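Week 4: Storage furniture in the colonial household

Readings: Isaksson, chapter 2; the Drollingate inventory (handout, both sides). Bring the inventory to the tutorial.

**1. Why chests matter**

Before the wardrobe and the chest of drawers became common, most households kept their linen, clothing, papers and coin in a chest. It was often the most valuable piece of furniture in the house after the bed. In probate inventories it is usually listed by the room it stood in, and the contents are valued separately.

The Drollingate inventory of 1706 is typical. The chest in the parlour is valued at 40 shillings and the linen inside it at 200. Note the ratio. Students tend to assume the furniture was the costly part.

**2. Terms**

- *Carcass*: the main body, without lid or feet.
- *Till*: a small lidded compartment inside, usually at one end.
- *Plinth*: the base moulding that lifts the carcass off the floor.
- *Coffer*: used loosely in the records. Don't rely on it to mean anything different from a chest.

**3. The lid as a surface**

A flat lid could be used as a seat, a table or a place for display. Domed lids shed water and suited travel, but nothing would stay put on them. Timmermans argues that flat lids became more common as chests stopped moving from house to house. Van Hecke disagrees, and her objection about regional survival rates is worth reading closely.

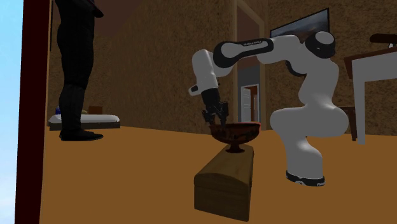 *Fig. 1. Footed bowl on a wooden chest.*

Wear marks are the main evidence for how a lid was used. Rings and scratches near the middle suggest vessels, while a polished front edge suggests sitting. Both can be much later than the chest itself, so date the wear separately where you can.

**4. For the tutorial**

Pick one chest from the inventory and work out what its owner could get at daily and what was locked away. Half a page is enough. Spelling in the original is erratic, so check the glossary before deciding a word is unknown.

Essay topics go up in March. See Nele Nijs if you need an extension.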